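Harkine Pludari Child ID and Family Alert Kit

Product page, updated February 2019

Every parent, grandparent and foster parent we talk to says the same thing: they have hundreds of pictures of their kids on a phone and still couldn't tell an officer their child's height to the nearest inch. The Pludari kit is our answer to that, and we're really happy with how the new edition came out!

It's a folder, a set of cards and a small waterproof pouch, all built around the questions police ask in the first minutes after a child is reported missing. What does she look like today? What was he wearing? Who is allowed to pick them up from school, and who isn't? You fill it in once at the kitchen table, update it when the kids grow (they will), and keep it where the sitter can find it.

What's in the kit

One Haltis folder with a wraparound elastic closure
2 description cards per child, one for home and one for your bag or glove box
5 child sets, so bigger families don't have to order twice
Inkless fingerprint strips with a practice strip
Sleeve for a recent school photo
Custody and court order pocket, with a cover sheet for case numbers
Contact sheet for schools, doctors, coaches and neighbors
Waterproof pouch
Guide booklet, 28 pages, in large type

What's new in this edition

The custody pocket is the big one. Families going through a separation told us they were digging through boxes for paperwork at the worst possible time, so now the court order has its own place right behind the contact sheet, and the cover sheet has room for the judge, the county and the date of the last change. We also gave online names a full half page (gaming handles, chat accounts, the second account you only found out about last month), and there's a line for the phone carrier.

The fingerprint strips are much easier on small hands. The old ones smudged if a toddler so much as sneezed. These take a clean print with a light roll of the finger and wipe off with a tissue.

Who has your information

You do. The kit is paper. There is no account to open and nothing is sent to Harkine. Police don't get a copy unless you hand them one, and that's how we like it. If a child is missing, call 911 first and get the folder second.

Sizes and details

Folder: fits standard letter-size sheets
Item number: 151
Cards: matte, write with any ballpoint
Refills: sold as a single child set
Languages: English and Spanish in every kit

Ordering for a group

Schools, scout troops and police departments can order by the case. The Carnegie branch library gave kits out at its family safety night in January and ran through more than a case before the evening was half over, which just made our week. Group orders come with a table sign and extra practice strips.
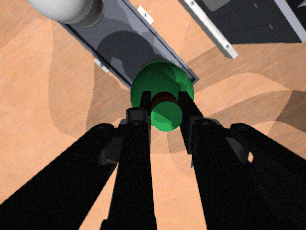
Gripper holding a green bottle-shaped object, computer rendering

Care and updates

Change the photo and the height and weight every six months for children under six, and once a year after that. Put new glasses, braces, scars or haircuts on the card in the meantime. Old cards should be shredded. The folder wipes clean with a damp cloth, and the pouch should be left open to dry if it gets soaked.

Refill sets ship from the same warehouse as the full kit, so you can put both in one order.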